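The Slowest Club in the League

Malumville have lost every away match since February and their supporters would like you to know that the bus was very comfortable.

It leaves from behind the bakery at ten past six in the morning, which is early for a rugby league side and brutal for a rugby league side that trained the night before and then went to Pita, the restaurant across the road where the hooker's cousin does the grill. By the time it reaches the highway most of the forwards are asleep with their mouths open. Dagmar Michalík, the head coach, sits up front with a thermos and a yellow legal pad and writes the word "tackle" at the top of each page.

"Sometimes I underline it," she says.

Michalík took the job when the previous coach left to sell boats. She had played fullback for the club for 3 seasons and had, by her own account, caught most of what was kicked at her. What she inherited was a squad with one fast winger, two large brothers who would only pass to each other, and a stand-off, Kenta Kawaguchi, who reads the game beautifully and then arrives at it a second or two after everyone else.

Kawaguchi is 34 and doesn't dispute this. "I see the gap," he says. "I see it very clearly. Then I see somebody else's prop standing in it."

He is the reason people come, all the same. Against Zondisville last spring he put up a kick so high that the chasers stopped running and waited under it like commuters. It came down on the crossbar, bounced back over the lot of them and was touched down by Noboru Nakajima, who had been walking back to have his bootlace looked at. Malumville won by 4. The home crowd that afternoon was 1279, a club record, and if you believe everyone who now says they were there it was nearly 3350.
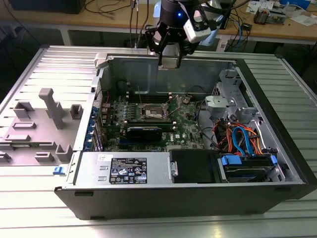
A desktop tower with its side off and a Dell board inside, the processor socket empty.

The return fixture is the one that matters this year. Zondisville have a new stand, a new sponsor and a pack that looks as though it was delivered on pallets. They also have Panicker, a halfback who goes by the one name and has the ball on a string. Michalík has watched every set he has played this season and believes he can be stopped by anyone willing to get very close to him and stay there, a job she has given to Nakajima.

Nakajima was not thrilled. He is a loose forward who prefers, as the title suggests, to be loose. For two weeks he has spent training following a reserve halfback from one touchline to the other, including once, by mistake, into the parking lot.

Diane Campbell, who has kept the club's time clock through five coaches and a flood, thinks the plan is sound. She thinks most plans are sound until about the twentieth minute, when Malumville tend to get thirsty. Her own suggestion was to start the match later in the day, and she put it in writing to the league. The league wrote back to thank her for her interest in rugby.

There is some evidence of improvement. The missed tackles are down. The large brothers have been split up, one to each side of the scrum, and after a sulky first week both were seen passing to people they aren't related to. Tomomi Miyazaki, the fast winger, has scored in four straight games, all of them defeats, and has begun celebrating in a manner her teammates call administrative: ball down, nod, back to halfway.

"If we're losing by thirty I don't think a dive is appropriate," Miyazaki says. "If we're losing by ten, I might dive."

On the last training night before the trip it rained sideways and the lights at the north end went out. Michalík kept them going at the south end, all of them crammed into one quarter of the field, running the same short play off Kawaguchi's left shoulder. He was late to it nine times. On the tenth he was early, the pass hit Miyazaki in the chest at full speed, and she went through under the posts, skidded a long way on her stomach and came up with grass in her teeth.

Michalík blew the whistle and told them the bus was at ten past six.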